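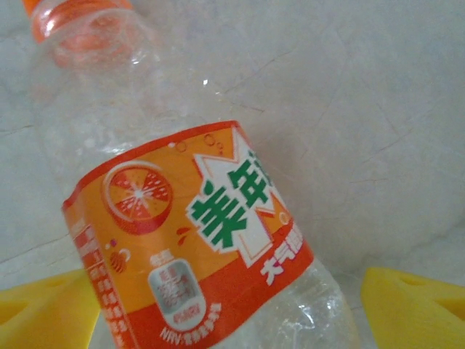
updated 1/5/23, more when I get time

Tips for bidding public work out of a small shop. Cabinets, counters, benches, repairs, that kind of thing. Most of this I picked up doing Lundenstead county jobs and a few for the school district. Your county will have its own forms. Same headaches though.

## Before you bid

- Get registered on the portal way before you need it. Ours is Fetema. Approval took over two weeks for me and the bid I wanted closed in the middle of that.
- Use an email address you check. Not the one on the side of the van from years ago.
- Pick your commodity codes wide. Casework, millwork, furniture repair, general carpentry. Too many notices is annoying but you can delete them. The ones you never get, you never get.
- Write the portal password inside the cover of the bid binder. Yes I know. Shop's locked.
- Tax form, insurance certificate, business license: scan all of them, one folder, name the files so a stranger could tell what they are. "scan0004" got one of mine kicked back.
- Insurance cert expires. Put the date on the wall calendar by the compressor where you'll see it.

## Reading the solicitation

Print it. I can't read these on a screen, maybe you can.

Highlighter one color for anything with "shall" or "must". Different color for dates. Pencil for questions.

Go to the back first. Attachments are where the real stuff is, drawings, the insurance minimums, the sample contract. The front is mostly the same boilerplate every time and you'll get to know it.

Check if there's a site visit and if it's mandatory. Mandatory means sign the sheet. Reto Ortner drove out, walked the whole building with everybody, left without signing in. Bid thrown out. He's still sore about it.

Look at the payment terms now and not after. Net 30 from *acceptance* is a different animal from net 30 from delivery. Somebody has to accept the thing and that somebody goes on vacation.

Questions go in writing before the cutoff, through the portal. Don't call the building manager. Even if you know him. The answers come out as an addendum and everybody bidding gets to read them, so don't give away your clever idea in the question.

## Addenda

Own section because this one kills more bids than price does.

- Check the portal the night before it's due and again that morning.
- Every addendum gets acknowledged, usually a signature line or a box on the bid form. Miss one and you're non-responsive.
- Staple them on top of your printout, newest up. Cross out the old pages with a big X so you don't price off them.
- If the due date moved, change it on the calendar right then.

## Pricing it

Start with a takeoff like any other job. Then add the things a private customer doesn't cost you:

- badge or background check time for whoever goes on site
- prevailing wage if it applies (read the wage sheet, the *right* one, they're by trade and by county)
- certified payroll paperwork, every week, even weeks you did nothing
- delivery windows. Schools won't take a truck at drop-off or pick-up.
- the bond if there is one
- carrying the material until they pay

I keep a line on my sheet called "county" and it's $600 on anything small. Covers printing, driving in, the phone calls. Was less. I lost money when it was less.

Get supplier quotes in writing with a hold date past the award date. Rothe will hold sheet goods for me if I ask, not if I don't. Hardware is worse, prices move and the bid doesnt.

"Or equal" means you can offer something else but you have to prove it's equal. Cut sheets, side by side, mark the numbers they asked for. If the spec says no substitutions then price what they named and quit arguing.

Unit price beats extended price if the two don't match. Around here anyway. So check the multiplication. Then have someone else check it. My wife found a decimal once that would of sunk us.

## Filling out the forms

Blue ink for signatures. Easy to spot which is the original.

Nothing blank. N/A or zero, whatever they say to use. Zero and blank and "included" aren't the same thing to a purchasing office.

Use their form. Don't retype it, don't make it pretty on your letterhead, don't add your own terms at the bottom. Your terms at the bottom = a conditional bid = out.

Business name exactly like the registration. If you're "& Son LLC" there, be that here.

Notary if it needs one. The bank does it free for customers, bring ID, don't sign ahead of time.

References: call them first. Tell them what job it's for. Gerd Reuter at the Clustance library is one of mine and he answers the phone much nicer when he knows it's coming.

## Turning it in

- Paper bid: sealed envelope, bid number and due time on the OUTSIDE. Fat marker.
- Get a time stamp. Wait at the window for it.
- Whatever clock is in their office is the clock.
- Portal bid: upload the day before. Big drawings choke it. Save the confirmation as a file and print it too.
- 2 copies means two, plus the original if it says original and copies. Read that line twice.

## After

Go to the opening if it's public. Free education. Write down everybody's number next to yours and keep the sheet, that's your pricing guide for next time around.

Lost? Ask for the tab sheet and ask for a debrief if they give them. Be polite, you'll be back at that window in February when the summer school work comes out.

Won? Don't buy a stick of wood until you have the purchase order number. A phone call isn't a PO. An email saying congratulations isn't one either. PO number goes on the invoice, the packing slip, and the email subject line.

Change orders in writing before you do the change. The nice lady in the hallway who wants the shelf moved over can't authorize it.

Take photos at delivery. Get a name and signature on the slip, printed name too, can't read half of them.

Invoice the same day. Follow up when it's late, start with accounts payable and not the buyer. Usually it's sitting on a desk waiting for a receiver to be entered.

## Stuff to keep in the bid box

Blue pens, highlighters, fat marker, big envelopes, stapler that works, spare insurance certs, last year's tab sheets, calculator with a tape. Checks for the bond place. Stamps.

To add: bid bonds vs performance bonds, small business preference forms, co-op contracts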